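Prekeck Society of Professional Engineers
Minutes of the Regular Board Meeting
July 19, 2023
Grulberg Room, second floor

Present: Sveva Sartori (chair), Thắng Tăng (secretary), section representatives for civil, mechanical, electrical and chemical, student liaison.
Absent: section representative for environmental.

The chair called the meeting to order at 6:05 p.m. A quorum was present.

1. Minutes of the previous meeting
The minutes were approved with one correction. Under item 4, "licensed members" should read "licensed and retired members."

2. Membership
The secretary reported 432 members in good standing. Renewal notices went out by email, and 46 members have not answered. The civil section asked that paper notices be mailed to those members before their names come off the list. Agreed. Thắng Tăng will send them.

The board discussed whether members between jobs should be offered a reduced rate. The mechanical section was in favor. The chair asked for a written proposal showing how the rate would be applied and for how long. Tabled to the next meeting.

3. Continuing education
Two evening courses are planned for the fall: a refresher on retaining wall design and a session on the state ethics requirement. The ethics session counts toward license renewal. The retaining wall course is still waiting for approval from the licensing board, and the notice to members should say so.

Trultel has offered its training room at no charge on weeknights. The room has a projector but no microphone. The electrical section will lend one.

Moved and seconded to accept the Trultel offer for both courses. Carried.

4. Mentoring program
The student liaison reported that 3 pairs from last year wish to continue. More mentors are needed in chemical and electrical. Several students asked for help with the fundamentals exam, and the liaison asked whether old study guides could be collected at the next dinner meeting. There was no objection.

The chair reminded the board that mentors must fill out the school's visitor form each year, including those who filled it out last year. One mentor was turned away at the front desk in the spring for this reason.

5. Annual dinner
The dinner will be held in December at the Thân restaurant, where it was held last year. The restaurant asks for a deposit of $1255 to hold the upper room. The chemical section asked if the lower room would cost less. It would, but it has stairs and no ramp. Moved and seconded to pay the deposit for the upper room. Carried, with one abstention.

A speaker has not been found. Names should go to Sveva Sartori. The board prefers a talk on a local project -- the bridge deck replacement was mentioned -- and asks that it run no longer than half an hour.

6. Newsletter and web page
The web page still lists last year's officers. Thắng Tăng will correct this and remove the dead link to the job board. The newsletter will go out every other month, with copy due on the first. Section reports have been arriving late -- the secretary will print what is in hand on the due date and hold the rest for the next issue.
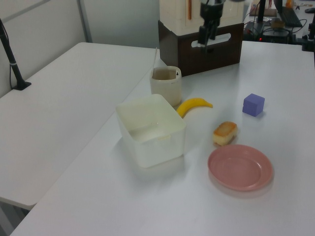

Tabletop with storage bin, cup, toy banana, sponge cake and purple cube.

7. Other business
The mechanical section asked for a new lock on the storage cabinet. The present key sticks and only two copies are left. The secretary will get a price.

The civil section noted that the city is taking written comments on its draft drainage manual. Members may comment in their own names. The board took no position.

8. Next meeting
The board will meet again in September in the same room. The exact date will be sent by email.

The meeting was adjourned at 7:40 p.m.

Respectfully submitted,
Thắng Tăng, Secretary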